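**February, morning. Cell 2, block sorting table (Sundcombe)**

Picked up from where Kristýna Kratochvíl left off. Her note said the right arm was drifting at the elbow after a long run and that the gripper on the same arm closed late. Both arms powered down at the strip before touching anything, e-stop pressed, tag on the plug.

Checked the base bolts first. Left base fine. Right base had two bolts that took a quarter turn before they were tight, both on the side facing the plate. Marked all of them with paint pen so we can see next time if they have moved. There was old paint on the left base from before the move and I cleaned that off, it no longer lined up with anything.

Elbow: took the cover off, nothing loose inside, connector seated. Took the cable off and put it back anyway. The loop above the wrist was too short, and with the arm folded back over the table it pulled at the plug. Gave it more slack and retied it. The tie should sit on the link, well clear of the joint. Same check on the left arm, which has plenty of cable and needed nothing.

Powered up at 10:20. Homed left, then right. Right arm came home without the small jerk Kristýna described. Ran the Peten warm-up script, 10 cycles each arm, no faults in the log. Ran it again with the right arm only. Still clean.

Gripper: late closing was still there after the elbow work, so that is a separate problem. Pads off, wiped the rails with a dry cloth, pads back on. There was fine dust packed in behind the left pad. Closing time now matches the other gripper by eye. I have not put numbers on it. Yook logger was not recording gripper current this morning – config had gone back to the default after the update. Fixed the config and saved a copy in the cell folder under "known good".

Frame: pushed on each rail by hand. No movement that I could feel. Left the corner brackets alone.

**Afternoon**

Table work with the bins and loose blocks. Bins go back by hand before each run for now, until we decide on stops. Kristýna wants low stops screwed to the planks. I would prefer tape outlines, because we keep changing the layout and I don't want more holes in the top. Left open.

Reach check for the right arm: red bin is comfortable, and it gets to the middle of the table with the elbow well out past the edge. Keep the floor on that side clear when it is running.
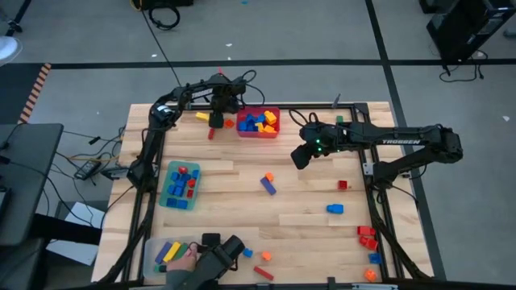 Hands stay out while either arm is enabled in auto. For resets, use hold, wait for the log to print HOLD, then reach in. I have been sloppy about the waiting part myself, so it goes on the card by the keyboard.

Cables on the floor between desk and table need sorting. Asked Julley for a short cable tray and they say 5 days. Until then, step round.

To do:

- Torque check on right base bolts after the next long run, look at paint marks first
- Gripper current, both arms, compare in Yook
- Order spare pads, we are on the last pair
- Right elbow: read drift at 3000 cycles and write it here, same pose as Kristýna used
- Decide stops or tape
- Sweep behind the table

Left powered down at 17:40, tag back on the plug.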